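Wuklow Compost Log

Weekly readings from home and shared compost bins in Riihimäki, kept by Carmela Manzano and Yolanda Carrasco. The log covers 81 bins and has 3000 rows.

Files

readings.csv: one row per visit, with bin ID, core temperature in Celsius, moisture score and notes
bins.csv: bin type, volume and what goes in it

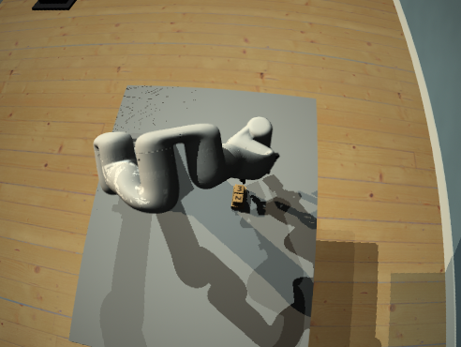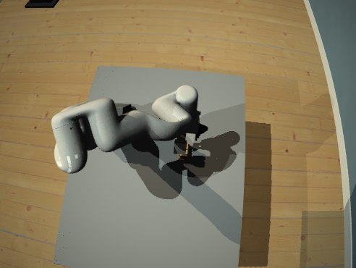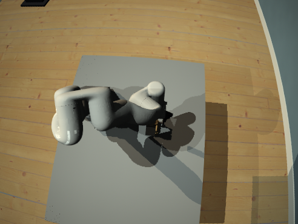 Moisture is scored by hand squeeze from 1 to 9. Bins marked "F" take Fletetti compostable bags. Sort those out before comparing breakdown times, as the bags were shredded at some sites and left whole at others.

Known problems

Nine bins have no readings for May. Blank cells mean the bin was not visited. Early notes are partly in Finnish and have not been translated.

License

Free to reuse with credit to Wuklow. Send corrections to Yolanda.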